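Kindport House Guest Lodge
Members' meeting, minutes
March, 7 pm, dining room
Notes taken by the secretary, typed up same night so excuse the mess

Quorum reached. Last minutes read, one fix: the gutter quote was from Trevier, not Briem. Passed with that change.

1. Water bill

Long one. Winter quarter bill came to $1568. Same quarter last year was a good deal less, lodge had fewer bookings this winter so it makes no sense on usage. City read the meter twice, says the meter is fine. Toilet on the second floor landing was running on and off in January, got a new flapper. Could be part of it. Some felt that couldn't possibly be all of it.

Discussion of a leak between the street and the house. Pipe is old galvanized as far as the shutoff, copper after. Member who was here for the 2015 dig says they only replaced the part under the driveway. No drawing of this in the files. Somebody thinks the drawing is in the blue cabinet, which is locked, key missing again.

Agreed: shut everything off at 10 pm one night when there are no guests, read meter, read again at 6 am. If it moves, call Pristeck for a leak test. If not, pay the bill and watch the next one. Two members to do the readings. Write the numbers in the log book, not on the back of an envelope please.

Motion to ask the city for a payment plan in the meantime. Carried, one against.

2. Boiler

Serviced. Passed. Pressure drops a little over the week and has to be topped up, service company not worried yet. Expansion tank is getting on. Quote for new one requested, not here in time for tonight. Moved to next meeting.

Radiator in room 4 still cold at the bottom. Bled twice. Needs to come off the wall and be flushed. Wait till heating season is over.

Complaint from a guest re: banging in the pipes at 5 in the morning. Thermostat had been reset to come on at 5, should be 6:30. Put back. Please do not change the program without writing it on the card.

3. Room rates

Rates have not gone up in four years. Proposal on the table: single room to $60 a night, up $5, breakfast still included. Doubles stay where they are for now.

For: heating oil, laundry, everything costs more, the motel by the highway charges a lot more and has no kitchen. Against: many of our guests are families visiting the hospital and stay a week or more, five dollars a night adds up.

Went back and forth. Ended up with a compromise, $60 for short stays, old rate holds from the fifth night on. Hospital social work office to get a letter before it starts. Bookings already made keep the old rate.

Vote: carried, two abstaining. Starts first of next month. Website and the card in the hall both need changing, last time only the website got done and there were arguments at the desk.

4. Linens and laundry

Briem has dropped the Thursday pickup from its route as of this month, so now only one pickup a week. Not enough in summer. Options: pay Briem extra for a second run, use Trevier (dearer per pound, but they come when called), or do towels in house and send only the sheets out.

Washer in the basement can manage towels. Dryer is slow. Vent hose is crushed behind it, has been for ages, that should be fixed before anyone says the dryer is no good.

Decided to try towels in house until the end of June, then look at the electric bill. Sheets stay with Briem. Members felt three sets per bed is the least we can run on with one pickup, we are short on doubles. Approved buying 40 flat sheets, plain, from whoever is cheapest, get two prices first.

Pillow protectors: half have broken zippers. Throw them out, don't mend. Replacements out of the same budget line. 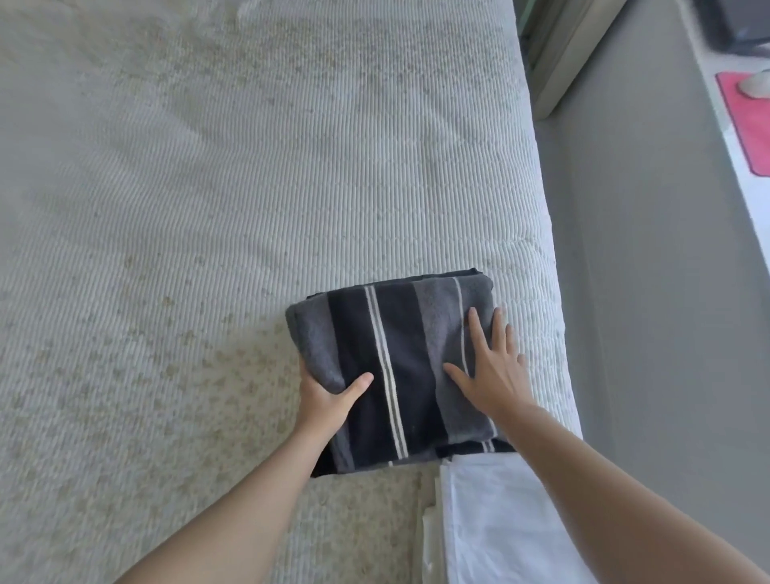 Do long-stay guests get fresh towels every day under the new setup?

Every third day, or sooner if they ask at the desk. Sheets once a week. The notice in the rooms still has the old wording and will be reprinted.

Short talk on detergent. The scented kind set off one guest's asthma last fall so unscented only from now on, that goes for donated bottles too. Bleach stays on the top shelf, locked.

5. Kitchen

Fridge inspection fine. Inspector wants date labels on anything opened, even if it is going to be used the same day. Label roll and marker now tied to the fridge handle.

Guests leaving food behind in the shared cupboard. Clear out on the last day of each month, sealed dry goods go to the food pantry, rest goes in the trash. Put up a sign.

Toaster replaced. Old one was a hazard. The new one is also not great.

Breakfast hours: request to open at 6 for people with early appointments. No staff till 7. Agreed to leave cereal, bread and fruit out on a covered tray the evening before, coffee maker on the timer. Try it for a month.

6. Front steps and railing

Railing on left side loose at the bottom post. Someone will get hurt. Temporary fix with a bracket is holding but the wood under it is soft. Pristeck looked at it while here for the downspouts and says the post and bottom two treads should come out together. Price verbal only, want it in writing before we vote.

Until then keep the left side taped off. Tape blew off twice already, use the cones.

Ramp at the side door is fine, just needs grit paint again before next winter. Leftover can in the shed may be dried up, check first.

7. Gutter quotes

Trevier quote not recieved in final form, they sent a one line email. Sending it back asking for length, material and whether hauling the old stuff away is included. Correction to the correction: Trevier Laundry and Trevier Roofing are not the same outfit, just the same family name on the truck. Please write which one in future.

8. Booking system

Double booking in February, same room two parties, both turned up in the snow. Second party put in room 7, which was free by luck. Cause was a phone booking written in the paper book and never put in the computer.

Two views. One, drop the paper book. Two, keep it for when the internet is down, happens alot in storms. Settled on: paper book stays but only for outages, every entry goes in the computer the same day and gets ticked in red. Desk shift can't hand over until that's done.

Deposit question put off, we've been at it long enough.

9. Garden and parking

Plow took out the edging by the lot. Plow company says send photos. Photos were sent, no answer. Send again.

Parking: neighbors' visitors using our spaces on weekends. Polite note first. Towing not discussed further, too soon.

Raised beds need soil. Member offering a truckload if somebody can shovel. Date to be set when the ground dries out.

Bird feeder by the kitchen window to come down, drawing mice. Some unhappy about it. Can go back up at the far end of the yard on a pole.

10. Any other business

Smoke alarm in upstairs hall chirping. Battery. Done during the meeting.

Lost and found box is full. Two phone chargers, one good shoe, reading glasses, child's coat. Keep 90 days then donate. Coat to be kept longer, family may be back in spring.

Request for a reading lamp in the single rooms. Sure, if under $20 each.

Blue cabinet key: whoever has it please just leave it at the desk, no questions.

To do before next meeting
Meter test overnight, two members
Letter to hospital office about rates
Two prices on flat sheets
Dryer vent hose
Written price from Pristeck, steps and railing
Expansion tank quote, chase
Reprint room notice and hall card
Resend plow photos
Red pens for the desk

Next meeting in April, same time, same room. Bring your own mug, dishwasher is being fixed.

Closed 9:10 pm.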